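Automation & Handling | Product News
Reading time: 3 min

Wandberg adds wrist-view kit to its two-finger gripper line

ZALTAU, 03/12/2020 - Wandberg today opened orders for the Latside wrist-view kit, a gripper and camera set for small robot arms used in light handling, sorting and test work. The kit consists of a two-finger parallel gripper, a small camera with a fixed mount, one cable harness and a control box. It ships fully assembled and is fitted to the arm with 4 screws.

The Latside kit is meant for shops and labs that handle mixed items of uneven shape, such as toys, caps, molded parts and small packaging. Items of this type are hard to grip by position data alone. The camera is mounted at the wrist and looks down past the fingers, so that the operator and the control software work from the same view of the item during approach, grip and release.

Finger opening is set in software between zero and 62 millimeters. Grip force is adjustable in 20 steps. The lower steps are intended for soft or hollow items and the upper steps for solid parts. The black fingers have a matte finish to limit glare in the camera view. They can be changed without removing the camera or repeating the calibration.
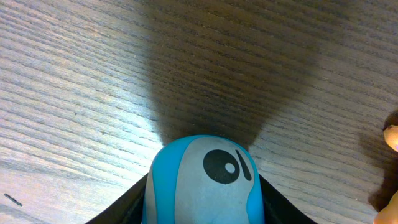 Wrist camera view of the gripper holding a blue and white item with a cartoon-like eye over a gray wood tabletop.

Lighting is left to the user. The kit has no lamp of its own. Wandberg advises a test under normal room light before any lamp is added, with the arm moved through its full working range. Shadows from the arm and gripper will fall on the work surface in most setups, and glossy surfaces may show bright patches. The setup guide includes a section on exposure and on table finishes, with settings for light, dark and patterned surfaces.

The control box stores up to 2000 grip records. Each record holds the finger opening, the force step, a time stamp and one still from the camera. Records can be exported over a wired network port as plain files. No account or outside service is needed to read them. A record can also be loaded back into the control box as the starting point for a new item.

The kit was tested before release at Pfister, a contract packing firm in Zaltau, on a bench cell used for short runs. Changes made after the test include a shorter cable harness, a stiffer camera mount and a stop button on the control box itself. The user is responsible for a risk assessment of the complete cell, including any task in which hands are near the gripper.

The Latside kit can be ordered now from Wandberg and its resellers. First deliveries are planned for November. Spare fingers, blank fingers for machining and a longer harness are sold separately. Existing Wandberg gripper customers can order the camera and mount alone, provided that the control box is of the current type. Data sheets and mounting drawings are supplied on request by the Wandberg sales office in Zaltau.

Filed under: Grippers, Machine Vision, Small Robots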